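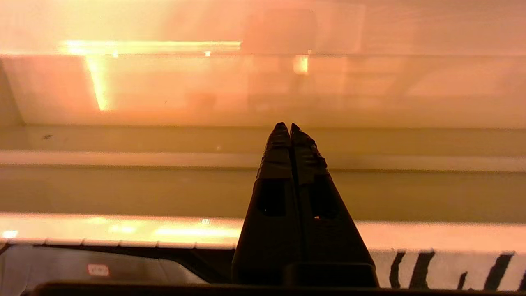 The Toaster Oven Job: How Our Gripper Got Stuck Shut

I promised a few of you the story of fault 431, so I finally put this page together. The short version: our arm (we call it Radidix, after the folder its first program was saved in) closed its fingers, went in toward the warm stuff and then refused to open them again. No fire, no injuries, one very annoyed me.

Fingers closed

The top picture is the wrist camera's view, with both black fingers pressed together and that orange glow on the shiny wall behind them. I love the color! I love it a lot less when I remember the fault. The tips have little stepped notches on the inside edges, and I spent a whole evening blaming those for catching on each other. They were fine.

What went wrong

The Vetus controller kept reporting "open" while the fingers stayed exactly where they were. I sent the open command 8 times, which was silly, and by then I should have hit the stop after 2. The culprit was a connector behind the wrist that had worked itself half loose, so the position reading froze and the controller believed whatever it had heard last.

The safety bit

This is the part that still bugs me. With a bad reading, the arm was happy to keep moving - it had no idea it should care. So now there's a check: if the fingers don't report a change within about 20 milliseconds of a command, everything stops and I have to walk over and clear it by hand. I also clipped the cable down with a bracket from the Declercq box, and I tug on it before every run.

The Alavura build notes have the new wiring, if you've got the same wrist. Check that connector before you start taking fingers apart like I did. I'm still missing one of the screws.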